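## 4. Recording a two-hand session

This section explains how to record one session for the Karam set. Read section 3 first if the head camera is not yet calibrated. The method was written by Killian Le Goff for the kitchen station in Kestdale, and the station in Brundport uses the same one.

### 4.1 Before you start

1. Switch on the recording computer and open Bunis. Wait until the status field shows *Ready*.
2. Check the free space on the disk. If it is under 70 GB, move the old sessions to the archive.
3. Put on the head camera and tighten the strap. Look down at the counter. Both hands must be visible in the preview when your elbows are bent.
4. Choose a task from the list. Each task has a short sentence, for example "close the bag with the clip". Read it aloud one time, so that it is stored in the audio track.

> **Note:** Do not clean up the counter between episodes unless the task sheet asks for it. The model must learn to find the object among other things.

### 4.2 Recording an episode

1. Start with both hands out of view.
2. Press the foot pedal. A short tone means that recording has begun.
3. Do the task with your normal speed. Use one hand to hold the object and the other to bring the tool, if this is natural for you.
4. When the task is done, take both hands out of view and press the pedal again.
5. Repeat until you have 16 episodes of the same task. Change the starting place of the tool each time.

> **Caution:** Do not turn your head fast during a reach. The hand tracker loses the wrist and the episode must be thrown away.

If you make a mistake, do not stop. Finish the movement, then press **Mark** on the keyboard. Marked episodes are kept in a separate folder — we use them for the study of failed grasps, and they have value too.

### 4.3 Labeling the reach

Every episode is cut in three phases: *hold*, *reach* and *close*. The phase *reach* starts at the first image where the free hand moves to the tool, and it ends at the first contact. In the image below, the left hand holds the coffee bag and the right hand is still short of the open clip, so the label is *reach*.

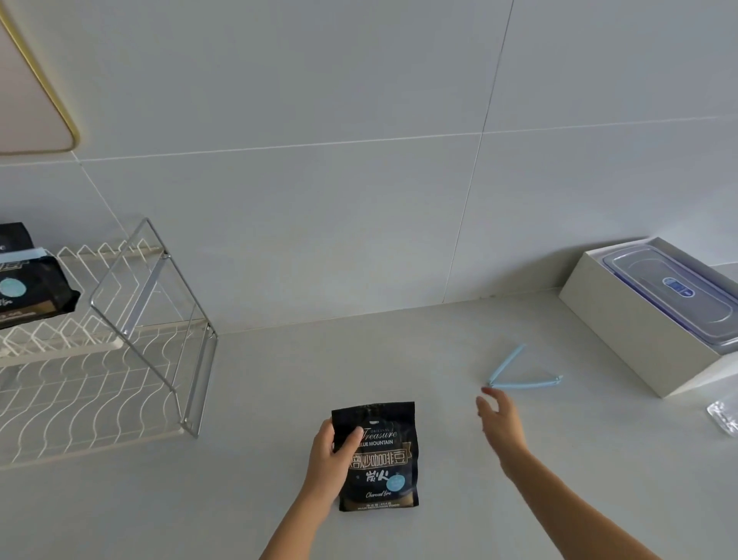 **What label do I give if the two hands move at the same time?**

Use the label of the hand that goes to the tool. The movement of the other hand is saved by the tracker and does not need a label.

1. Open the episode in the Bunis viewer and go to the first contact.
2. Press **C** to set the border between *reach* and *close*.
3. Go back to the start of the movement and press **R**.
4. Save. If the *reach* phase has fewer than nine images, the viewer shows a yellow warning. Check the borders again before you accept it.

The export stops at 3000 images per episode. Longer episodes must be split by hand, see section 6.

*Last change: 5th March*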